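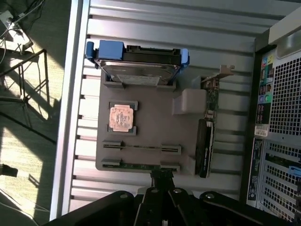 Driving lessons and other ways to say welcome
Notes for the Unulport talk, 2 August 2021

Say thanks for having me. Check they can hear me up the back. Water is on the left this time, don't knock it over.

Start with the ute. I'm in the passenger seat in the showgrounds car park at Deveck, gripping the door handle, and the woman driving is laughing at me. She'd crossed two borders on foot with her kids, and there I was frightened of a wheelie bin. (Pause here, they usually laugh. If they don't, keep going.)

So, what we do. Trevuten is a driving program for people who've come here as refugees or are still waiting on a decision. It started in March with my ute and a borrowed set of L plates. We now have nine supervising drivers and five cars, one of which has a working air con, and you can imagine the fights over that one.

Why driving? Go slowly on this part, I always rush it. Deveck has one bus in the morning and one in the afternoon. The packing sheds start before the first bus gets in. The English class finishes after the last one leaves. The clinic everyone gets sent to is here in Unulport, and if you don't drive you're asking a favour every single time. People get very tired of asking favours. One mum told me she'd stopped taking her son to the speech therapist as she'd run out of people she wasn't embarrassed to ring.

I'd spent ages before that collecting stuff. Doonas, saucepans, jumpers, a whole shed of it, and people were lovely about it and kept bringing more. Some of it was useful! A lot of it was a bread maker with no paddle. Then I did what I should've done at the beginning and asked a room full of people at the Shiferaw Centre what they'd like help with. Up to 16 people in the room, depending who'd ducked out for the kids, and nearly every one of them said the same thing: a licence.

Bit about hours. Ask who here has taught a teenager to drive. Hands up. Ask who enjoyed it. (Fewer hands.) Now think about those hours when your parents aren't here, or don't have a car, or have never driven on this side of the road. A paid lesson costs what a family spends on groceries for days, so you might afford a couple before the test and that's your lot.

What I got wrong, don't skip this even if time is short.

First, I talked too much. I narrated every roundabout like a race caller. One bloke, who used to drive trucks through mountains for a living, finally pulled over and very politely asked if I would like to drive.

I also asked questions. I thought it was friendly – you're side by side, nobody has to look at anyone, it seems like the natural place for a chat. But someone reverse parking doesn't need to be asked about the worst year of their life. So the rule now is that we talk about whatever the learner brings up. Mostly that's rent, footy, and other people's shocking driving.

And we matched people badly. A few of the women wanted a woman in the passenger seat and hadn't felt they could say so. They just stopped turning up, and I'd put it down to them being busy. We ask at sign-up now, on the form, in a plain sentence, with a box to tick.

Numbers, quickly. We've logged 133 lessons. I'm not going to give a pass rate, people always want one, but some of our learners are years off sitting the test and I don't want them feeling like they're dragging an average down. Some come for the practice and the company and I reckon that's fine.

Read out the text message if there's time. It's the one that says "I drove to the beach. No reason." Don't explain it. Have a sip of water.

Then the ask. We need supervising drivers on full licences, especially anybody free early in the mornings. We need help with fuel. If you've got a small automatic sitting under a tarp, come and see me, but please, no manuals, I've still got a sore neck from the last one. And if you hire people around here, have a look at your job ads. If it says "must have own car" and the job is standing at a bench all day, could that line come out?

Questions. I'll probably get the insurance one: yes, learners are covered on all our cars, and the paperwork is in the blue folder on the table. If someone asks whether they can donate clothes, be nice. Shiferaw takes them, clean, winter stuff only at the moment.

Sign-up sheet goes around from the front row. Bring a pen that works – I took two dead ones last time.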